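Drollville workshop pair get hand-held grippers moving furniture

DROLLVILLE -- Two hand-held grippers put together in a shared workshop on the Hillmont side of town are now out of the parts bin and on to chairs, and the people behind them want more hands by the end of March.

Fionnuala Hegarty and Cillian Geraghty started on the grippers over the winter. No motors in them. You hold one in each hand, squeeze, and the camera and the printed markers keep track of where the jaws go. Later on, a pair of robot arms is supposed to learn the same moves from the recordings. The arms are still in pieces on Geraghty's bench, waiting on shoulder brackets.

Cost so far: $692 for the pair, most of it cameras and cable. Jaws and housings printed at the workshop, gray because gray was what was left on the shelf. Three jaw shapes tried before this one. The first two cracked at the hinge.

"We did cups, we did socks, we did a lot of socks," Hegarty said. "Then Cillian wanted to do chairs and I said fine, chairs."

Chairs are harder. A backrest is curved and wide, and both grippers have to agree on it. The pair have logged 61 chair runs in the lounge so far, all by hand, and Geraghty says he would throw out a good third of them. Grip too high, mostly.
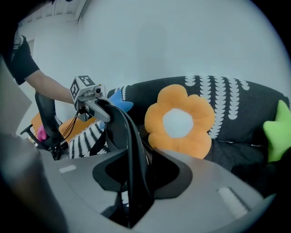
What still needs fixing

Cables, first. They hang under the body and catch on things. Catríona Ó Riain, who does the wiring, is working on a clip that snaps to the handle, and a shorter lead if she can find one with the right plug.

Then the jaw pads. Fine on cloth, slippery on hard plastic. Nuala Mulligan has offered some rubber sheet from Mac Giolla, the hardware place on Govcombe Road, and will cut a few sets to try out. Thickness not settled yet.

Weight is the other complaint. After an hour your wrists know all about it, Mulligan said. A lighter housing is drawn up but not printed -- the big printer has been tied up with someones canoe parts.

Want to help?

The group meets evenings at 7, side door, ring twice. No experience needed, but people who can solder will be put to work right way. Files for the jaws and housing go up once the cable clip is done. Bring a chair if you have an odd one. Folding chairs especially, they dont have any.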